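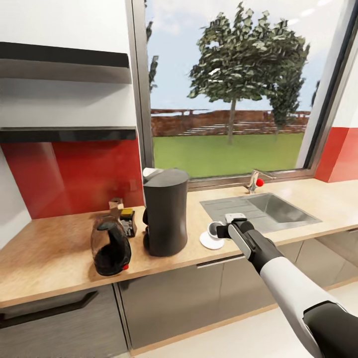
Section 4. Fitting the Vuralden under-sink filter. Read the whole section before shutting off any water. Allow 40 minutes, longer if the old fittings are stiff. The housing wants to sit under the basin end, so on a sink laid out with the ridged drainboard to the left and the deeper basin to the right, mount it on the right wall of the cabinet. Cups and saucers off the counter first, including any standing next to the sink like the white one here. You will be leaning over it.

In the box: housing, cartridge, bracket, two hoses, Grokis tee valve, four screws, spare O-ring. Wrench not included.

1. Close cold water shutoff. Open the faucet and let it run out.

2. Bucket under the shutoff. Undo the supply line — there will still be some water in it.

3. Thread the tee valve on by hand. Then a quarter turn with the wrench. No more.

CAUTION: Do not use thread tape on the tee. It has its own washer and tape will make it leak.

4. Hold bracket against the cabinet wall. Mark the holes. Leave 17 inches clear to the cabinet floor or you wont get the cartridge out later.

5. Screw bracket up. Hang housing. Arrow on the cap points toward the faucet side.

6. Blue hose, tee to IN. White hose, OUT to faucet. Push each one in until it stops, then tug.

Note: older Kamath faucets need adapter part 793. Sold separately. Ask for it by number.

7. Cartridge in, bowl on, hand tight. Check the O-ring is seated flat before you close it.

8. Open shutoff slowly. Look at every joint with a flashlight. Dry paper towel under each one, come back in ten minutes.

9. Flush until water runs clear. First water will be gray, thats carbon dust. Don't drink it.

CAUTION: Cold line only. Water temperature up to 114 °F. Anything hotter will soften the bowl.

If it drips at the cap: close shutoff, open faucet, take bowl off, wipe O-ring, refit. Still drips — use the spare.

Low flow after a cartridge change is usualy the wrapper left on. Check that first.

Replacement cartridges: Drosteck long type only. The short one fits but does not seal.

Section revised 21 Feb 2026, E. Ritchie. Corrections to Anitha Poojary.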